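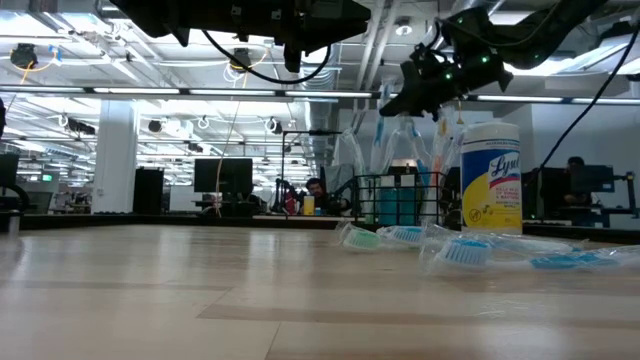 Issue 476

I do love a spare toothbrush in the cupboard, especially with visitors coming and going all July. Leave each one sealed until somebody needs it, and keep your favourite colours together – blues with blues, if you're fussy like me! A canister of wipes close by saves so many trips down the hall.
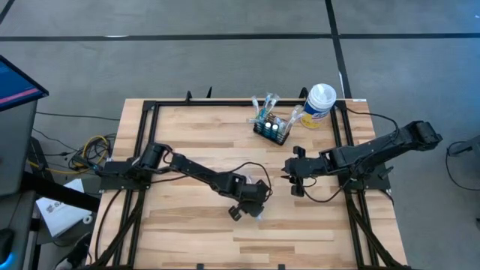 How do I stop my wipes drying out?
Snap the lid shut after every single wipe, my dears, and if the top ones have gone dry, stand the canister upside down overnight with the lid firmly closed.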